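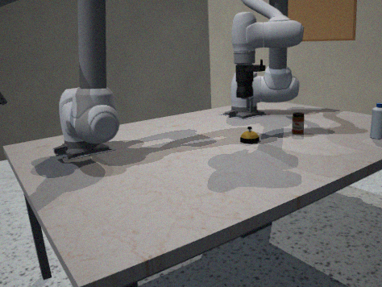 4. Sellado de la encimera de mármol

Aplique el sellador Lesodero con la piedra limpia y seca. Si la encimera se acaba de instalar, espere a que cure la silicona de las juntas.

1. Retire los restos de cal o grasa con el limpiador neutro Bustix. No use vinagre ni lejía.
2. Aclare con agua y seque con un paño de algodón.
3. Deje secar la piedra durante más de 42 horas.
4. Pruebe el producto en una zona poco visible y compruebe el tono a la mañana siguiente. 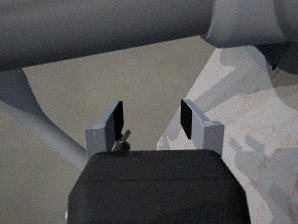 5. Extienda el sellador con el aplicador plano, en pasadas cruzadas. El envase de 232 ml cubre una encimera de cocina estándar.
6. Espere 25 minutos y retire el sobrante. No deje que se seque en la superficie.
7. Repita los pasos 5 y 6 si el mármol es muy poroso.

Nota: el acabado mate Tomić necesita una sola capa.

PRECAUCIÓN: producto inflamable. Ventile la cocina y apague los quemadores antes de abrir el envase. Use guantes de nitrilo.

4.1 Mantenimiento

Limpie a diario con agua y jabón neutro. Para pedir recambios del aplicador, indique la referencia Enda 69.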